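Rakeck (software)

Rakeck is a control and planning package for two-armed robots that handle cloth. It was written at Mosbridge by a group led by Vandana Chaudhary and is used mainly for spreading and folding towels. The name covers both the planner and the small set of tools shipped with it.

Background

Cloth is hard to plan for because it has no fixed shape. Earlier work at Mosbridge used a full simulation of the fabric, which took too long to run between moves. Rakeck dropped the simulation and kept a simple map of the cloth — a grid of 60 by 84 cells, each marked flat, raised or unknown. The map is rebuilt from camera images after every move.

Operation

Perception runs first. It separates the cloth from the table, traces the outline and looks for corners. Where a corner is hidden under a fold, the program proposes several likely positions and gives each a score. The planner then chooses a grasp point and a path for one arm or for both. An arm without a task in the current step is held at a waiting point over the table, and the two paths are checked against each other before either arm is allowed to move.

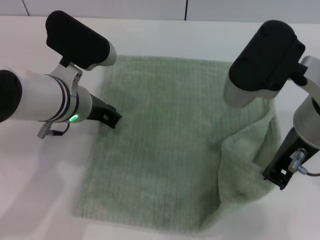
Control during a lift is handled by a separate loop that does not wait for the planner. It reads motor current and gripper position and slows the arm if the load rises faster than expected. Thick pile gave early versions trouble, as the fingers often closed on loops of yarn and missed the edge. Version 2 added a short test pull after each grasp.

Tools

The package includes Tranetti, a log viewer that plays back camera images beside the planner's map, and Thongdee, a labeling program for marking corners and edges by hand. The first corner detector was trained on 3,000 labeled images, of which 2,000 showed towels. Log files from version 1 cannot be opened in current releases of Tranetti without conversion.

Limitations

Rakeck assumes a single piece of cloth on a plain table. Patterned tabletops and stacked items are not supported.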